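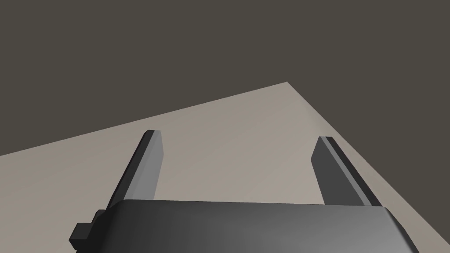

Rosimeire Prado had been told the part was a mother, and then an aunt, and by the time she reached the front of the corridor it was a woman at a bus station who might know something. She said she was happy with that. She had played several women who might know something and had found them less tiring than mothers. The room at Botance Pictures had been done up by somebody who was afraid of colour: a pale tabletop, beige or grey depending on your mood, with one corner pointing off towards a background of dark, flat olive. She addressed her first speech to the corner. It was the friendliest thing in there.

"Lovely," said Osvaldo Sampaio, who was directing. "Could we have it again with less?"

"Less what?"

He thought about this. "Bus station," he said.

She did it again with less bus station. A young man wrote something down, crossed it out and offered her a biscuit, and she understood that she had the job.

The film was called Pacheco. It concerned a retired ferry pilot of that name who comes home to bury his brother and finds the brother has been living under his name for years, paying his bills and getting on much better with the neighbours. The script ran to 208 pages. Osvaldo described it as lean. It was to be shot at Skudstead, on the coast, where Botance had been promised good weather by the same people who were renting them the hotel.

Rosimeire arrived in December with one suitcase and her line. There had been 12 lines at the audition. Eleven had gone to the mother, who was back in the picture and was being played by a person with an agent.

"It's a better part now," Osvaldo told her over breakfast. "It's distilled."

The line was: "He never took the early one." She said it to the kettle and to the man who came about the radiator, who wanted to know the early what. She put this to Osvaldo as a question from the public.

"The audience will fill that in," he said.

"The audience will think it's a tablet."

He went away and had a word with the writer, and the line came back as "He never took the early bus." Then the lawyers for Skundico, who ran the coaches in that part of the world and were lending three of them free of charge, asked if it could be made clear that the early bus had been perfectly all right and that Pacheco's brother simply preferred his bed. By teatime it read: "He never took the early bus, though it was always on time." Rosimeire felt she was being given a character at last. She was clearly the sort of woman who stuck up for buses.

They got to her scene at four in the morning, in rain that the hotel called unusual. The bus station had been built in a car park next to the real bus station, which was too brown. There were meant to be 560 extras for the farewell sequence and nearly all of them had seen the forecast. Those who had come were walked past the camera, round the back of a coach and past it again in different hats.

The man playing Pacheco crossed the wet concrete, stopped in front of her bench and asked if she had known his brother. He had lovely manners and a streaming cold.

Rosimeire looked at him. She thought about the brother, up in the dark with somebody else's name on his post, and how you'd get fond of it after a while, and stop turning round to see who was being called. She opened her mouth and found that the bus had gone clean out of her head.

"He was nicer than you," she said.

No one called cut. The man playing Pacheco stood there with the rain going down his neck, then sat on the other end of the bench and began, quite unprofessionally, to laugh.

Osvaldo came over afterwards holding his headphones. He said it was the best thing they'd got all month, that it was the whole film in four words, and did she think she could do it again for safety.

"It's five words," said Rosimeire.

"Is it?" He counted on his fingers. "Could we lose one?"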